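Open House at Kellent: An Afternoon at the Blue Grid

5/11/18

By the time I got through the door at Kellent's open house, there were already people three deep at the first table, and the loudest noise in the building was a kid yelling "Get it! Get it!" at a robot.

I've been to my share of automation shows, and most keep you behind a rope. Kellent, a small shop that builds software for two-handed robots, lets you stand close enough to hear the joints whir. The company moved into its building in March, and 30 visitors at a time were let onto the floor.

The big draw was Kotent, a two-gripper system learning to handle everyday dishes. Cups, bowls, the stuff in your kitchen cabinet. You wouldn't think a cup could be so hard! But a cup on its side has to be picked up in a completely different way from one standing up, and the robot has to decide which gripper should do the reaching, and how to come at the rim without shoving the whole thing across the table.

The engineers told us Kotent had practiced 3,000 pickups before we got there. Then they handed the job of setting the table to the crowd, and the crowd was merciless. One woman put her cup as far from the arm as the rules allowed (there was a sheet of rules, taped to a post, and she had read it). The robot went out slowly, stopped, backed up a little and tried again from the other side. It got the cup on the second try, and I'm not ashamed to say I clapped.

Two misses in a row came later, both on bowls. I liked that the staff left the misses on the scoreboard and talked us through them – a grip too shallow, then a grip too early.

Over in the next bay, Kinsella was sorting bolts into trays, very fast and very neatly, and I gave it a few minutes out of politeness. Then I went back to the dishes. The tape grid makes it easy to follow along, even from the back row. You pick a square, you pick a dish, and everyone starts guessing which way the arm will go. 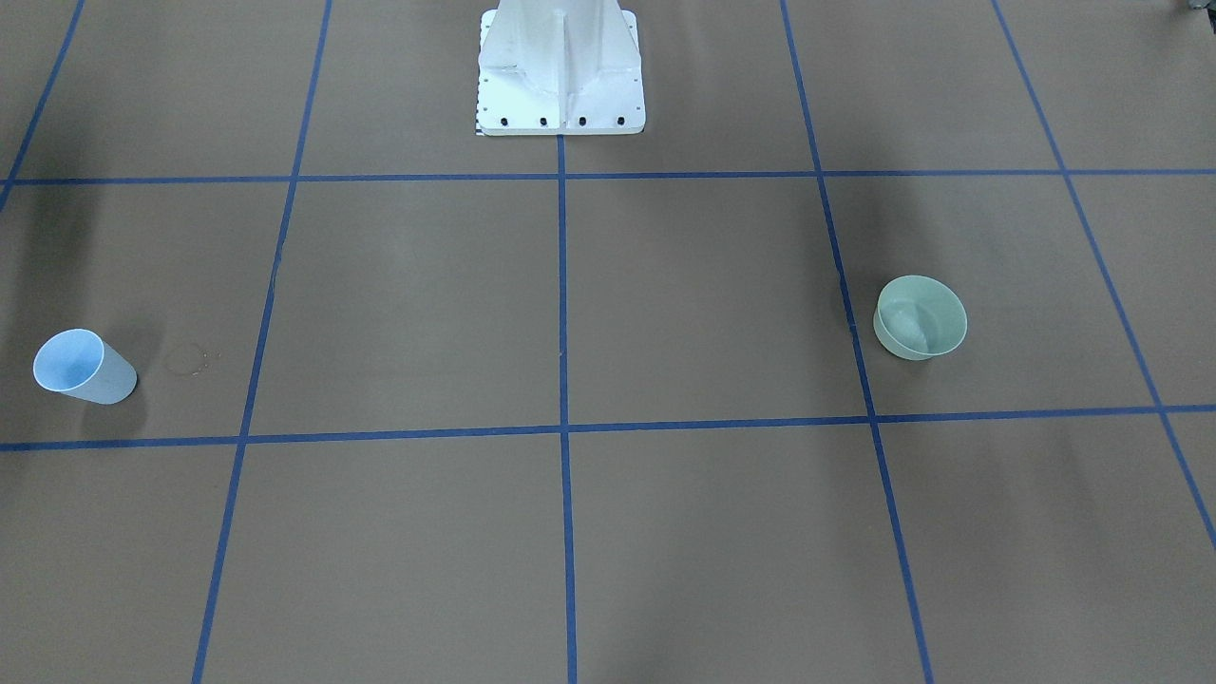 I stayed for two more rounds and missed the Kevden talk upstairs, the one on teaching robots to fold towels. They're repeating it at the next open house, and I've already put my name on the list.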